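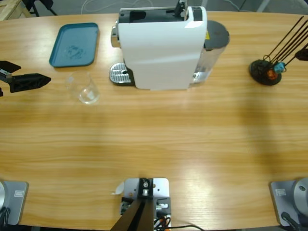 *Coffee machine and tray, wooden table.*

# Raltero

Raltero is a small command-line tool that reads the chat exports you get out of messaging apps and turns them into one plain, searchable archive. I wrote it for myself, then Sherif Bouzid started using it and breaking it in ways I hadn't thought of, and now it has a README. Hi!

12 comments are hidden on this mirror. Shares: 30

## What it does

You give it a folder of exports. It works out which app each one came from, pulls out the messages, lines up the time zones, and writes everything into a single SQLite file plus a folder of attachments. Then you can search it:

 raltero import ~/exports
 raltero search "train tickets"

Search works offline. Raltero never opens a network connection, and there's no telemetry, no update check, no "sign in to continue." If you spot it talking to the network, please file a bug, and make the title rude enough that I see it.

It does not decrypt anything. If your app keeps its backups encrypted, you need to export them the official way first, with your own passphrase. I get asked about this more than anything else, and the answer is still no (sorry!). Reading somebody else's messages is a thing I don't want to help with, even by accident.

## Installing

You need Python and a bit of disk space. Clone the repo, then:

 pip install .

On a Mac you may have to give your terminal permission to read the Downloads folder. Windows works — Nouhaila Mahrous runs it there every day — but long attachment names can still trip it up. Move the archive closer to the root of the drive and try again.

## Supported formats

There are 4 readers right now:

- `text` — the one-message-per-line exports, with or without brackets around the date
- `json` — the big nested kind, including the ones split across several files
- `html` — pages of chat bubbles saved to disk
- `mbox` — for people who kept their chats in their mail (you know who you are)

The `html` reader is the flakiest. Apps change their class names whenever they feel like it, and then I get to spend an evening squinting at divs. If yours comes out blank, run `raltero doctor` on the folder and paste the output into an issue. It strips out names and message text before printing, but read it over before you post it anyway.

Voice notes get copied and linked, and that's it. No transcription. Stickers come through as attachments if the export includes them, and as the word `[sticker]` if it doesn't. Reactions work in `json` only.

## The sample data

The `samples/` folder holds the Winodholm set, which the tests run against. It has 253 conversations and none of them are real. Nouhaila and I wrote them over one very silly December, playing a whole cast of neighbors who argue about parking, swap recipes and leave each other on read. Please don't go looking for hidden meaning in the goulash thread.

Some things to know before you use it for anything else:

- Everything is in English except for a handful of threads in French and Arabic, which are there to check right-to-left text and accents.
- Phone numbers and email addresses are made up and deliberately malformed in places.
- Time stamps jump around. One group chat crosses a daylight saving change and another has two messages with the same ID. Both are on purpose.
- It's small and it sounds like the two of us. Don't train a model on it and expect it to talk like anyone normal.

The code and the samples are both under the MIT license.

## Duplicates

This is where most of the work went. If you export the same chat twice, a few months apart, you get a huge overlap, and the overlap never matches perfectly. Edited messages differ. Deleted ones vanish from the later copy. One app rounds time stamps to the minute in one export and keeps the seconds in the next, for reasons known only to them.

Raltero compares sender, text and time, and treats messages within 30 seconds of each other as candidates for merging. You can change that with `--window`. Nothing gets thrown away: the losing copy goes in a side table called `shadows`, and `raltero unmerge` brings it back. Sherif wanted it to pick the longest version every time and I wanted the newest, so now there's a flag and newest is the default, seeing as I had the keyboard.

## Keeping the archive safe

Please remember that the archive is *not* encrypted. You've taken messages that were protected on your phone and put them in a plain file! Keep it on an encrypted disk, don't leave it in a synced folder unless you've thought about it, and be nice about the other people in those chats. They didn't sign up for your hobby.

I've been trying out Sandhu, a little wrapper Sherif made that locks the SQLite file with a passphrase when Raltero isn't using it. It lives in its own repo and I'd call it a beta. Back up first. Lose the passphrase and it's gone.

## Known problems

- Importing a very large `json` export eats memory. Streaming is half done on the `flenulham` branch, named after the town where I got stuck waiting for a bus and started writing it.
- Contacts who change their display name show up as 2 people. Use `raltero alias` to join them.
- Search ignores emoji. I know. I miss them too.
- Polls come through as a mess of text.

## Helping out

Bug reports are great, pull requests are great, new readers are extra great. If you're adding a format, write a fake sample for it in the style of the Winodholm ones and never attach a real export, even a trimmed one. I delete those on sight and you'll have to open the issue again.

Run `make check` before you push. It's quick, and it complains about trailing spaces a lot more than it should.

README last touched 21st April. The `--window` docs are newer than the help text in the tool, so trust these until I fix the other ones.

4 comments · Share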